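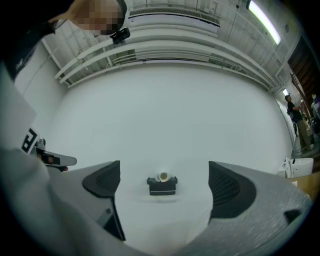

Gripper recall follows a cup that would not let go

Stalliren has pulled 43 of its hand-held grippers back to the workshop after one of them closed on a small white cup and declined, for the better part of a coffee break, to open again.

The cup was unharmed. So was Philomena Daly, who was holding the gripper at the time and who describes the experience as "like shaking hands with someone who wants to sell you a boat."

The fault showed up in June during pick-and-place practice, in which two people with hand-held grippers move small things on and off a black box until everyone is sick of the box. The model involved is the Holst, a gray two-finger tool with mesh-patterned pads. Its trigger is supposed to spring back when released. On Daly's it stayed where it was, and so did the fingers.

Erhan Coşkun, who runs the Stalliren workshop, took the tool apart that afternoon and found a return spring that had slipped off its post and wedged itself under the trigger. He then opened 2 more from the same shelf. One was fine. The other had a spring that was thinking about it.

"It's a part that costs less than the screw next to it," Coşkun said. "The post is too short. I would love to blame the spring, but I drew the post."

The company says no one has been hurt. The pads are soft enough that a trapped finger would mostly be embarrassed, but the written rules call for a tool that opens when the hand relaxes, and a tool that doesn't is out of service until it does. The rules were written by Coşkun as well.

It is the second bit of trouble this year for Stalliren, whose wheeled cart, Fido, spent much of the spring stopping dead in doorways. That one was traced to a bumper switch and fixed with a washer. Fido is back at work and has been seen going through doors in both directions.

A longer post has been drawn and the first few are being fitted now. Each repaired gripper has to open and close 3000 times on a test stand before it goes back into anyone's hand, a job that makes a noise Daly compares to a very patient typist. Coşkun has moved the stand to the storeroom and shut the door.

Customers of Skusska, the distributor, who have a Holst should check for a green dot of paint beside the trigger. Tools with the dot have the new post. Tools without it should go back in the box they came in, and Skusska will pay the postage. Anyone whose gripper is currently holding something is asked to remove the item before mailing, if they can.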